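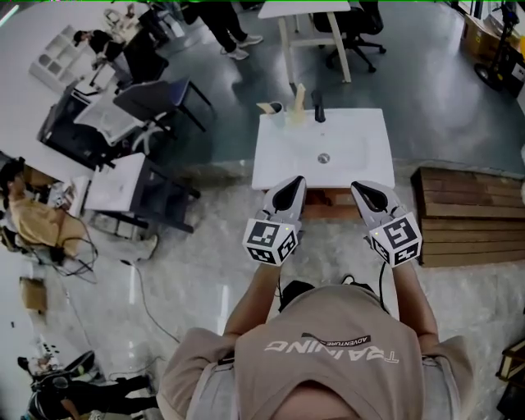 Washbasin on low wooden base, with faucet at the back rim.

Nunden Freestanding Washbasin and Workroom Furniture
Supplied by Sillix

The Nunden washbasin is intended for open workrooms, studios and teaching spaces in which a separate washroom is not practical. It consists of a white rectangular basin with a round metal drain, set on a low wooden cabinet base. The black faucet stands on the back rim, which also leaves space for a bottle and a cup.

The basin may be ordered alone or together with furniture from the Bråten series. Customers furnishing a complete room are advised to order both at the same time, as deliveries are scheduled by room and cannot be combined once a date has been confirmed.

Ordering information
Article number: 934
Delivery period: 30 working days
Warranty: 12 months on the faucet and drain fittings
Basin width: 64 cm

The base is delivered assembled. Connection to the water supply and waste pipe must be carried out by a qualified plumber and is not included in the price. The floor beneath the unit should be level before installation. Wipe the wooden base dry after use and do not clean it with abrasive powder.

Tables and seating

White tables with slim legs are suited to shared rooms where desks, monitors and a washing area occupy one floor. Sillix recommends that a clear passage be kept between the basin and the nearest table – chairs with wheeled bases should be able to turn freely when pushed back.
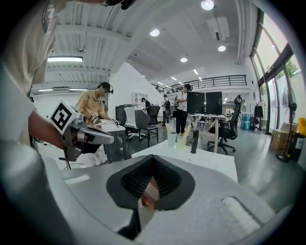
Mesh office chairs with a tall headrest may be placed at monitor desks, while lower chairs are generally sufficient at tables used for short tasks. Seating of different colors and types may be combined in one order. White shelving against a wall keeps the floor open and can be extended at a later date.

Replacement faucets and drains are held at the Curden warehouse and may be ordered by article number. Returns are accepted for unused items in their original packaging. Prices on this page are valid from Tue 1 August and exclude delivery.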